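My grandmother left me the button shop in May, along with 2925 dollars, a cat who disliked me, and a letter of instructions that began, in her lovely slanting hand, "Arturo, do not let the Fenard people have the drawers." I had no idea who the Fenard people were. I was thirty-one, I had a perfectly good job fixing church organs for the Negri brothers, and I could not have told you the difference between a shank button and a toggle if you had held me over a well.

I should explain that the shop stood on Likard Street, at the bottom where the road bends toward the river, and that it had been a button shop for so long that people gave directions by it even when they had never gone in. The bell over the door said something closer to "clunk" than to "ding." Inside there were drawers up to the ceiling, 629 of them, each with one button sewn on the front to show what was kept inside, and a ladder that rolled along a rail if you kicked it in the right place. My grandmother had kicked it in the right place every day for 50 years. I still have a bruise from learning where it was.

The first week I sold four buttons, all of them to a boy who wanted eyes for a snowman (in May! I asked him, and he said he liked to be ready, and I thought that was a fine answer). The second week a woman from Fenard arrived in a very good coat. She wanted the drawers and had no interest in what was in them. Her company fitted out restaurants, and she walked up and down with her hands behind her back, saying how handsome they would look behind a bar. She named a price, and I am sorry to say I asked her to name it again, just to hear it.

I told her I would think about it, and I did. I thought about it all through supper and well into the night, with the cat sitting on my feet like a sack of flour. It was a great deal of money. The roof over the back room leaked in two places, and the Negri brothers had been kind about my days off but not so kind that I could count on it forever.

In the morning there was a parcel on the step. I carried it in and put it down, and then I made coffee and forgot about it, and drank the coffee, and made some more. 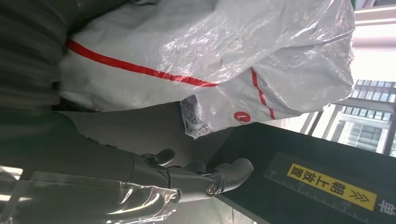
*The parcel, before I got the scissors to it.*

It had come from Ukumura, a town I had to look up, four hours north by train. Under all that plastic was a child's blue coat, carefully folded, with one button missing, and a note from a man named Grasso. I read the name twice because it is my own name, and for a moment I had the silly feeling that I had written to myself.

He was my grandmother's brother. I had never heard of him. He wrote that she had made the coat when they were both young, for his first daughter, and that four children and then nine grandchildren had worn it, and that every time a button came off he mailed the coat to the shop and she mailed it back with the button on and a page of gossip in the pocket. They had quarreled once, over a mule or a marriage (he spelled it in a way that could have been either), and had not spoken aloud since. But the coat went back and forth. He did not seem to know that she was gone. "No hurry," he wrote, "but the baby is nearly big enough for it."

I sat on the bottom rung of the ladder for quite a long while. Then I got up and started looking. The buttons on the coat were small and brown with a leaf pressed into each one, and I went along the rows with my neck bent back until it ached, and at last I found the leaf on a drawer up by the window, third from the top. There were 15 left, wrapped in a scrap of flannel, and on the flannel she had pinned a bit of paper that said "Ours."

I am not much good with a needle. It took me most of the morning, and the cat had to be removed from the coat twice. When the button was on, I tugged it the way she used to tug mine, and it held. After that I sat down at the counter to write the page for the pocket, and it ran to six, because there was the sad news to tell him first, and then the roof, and the snowman's eyes, and the woman in the very good coat, whom I meant to telephone as soon as I had found a stamp.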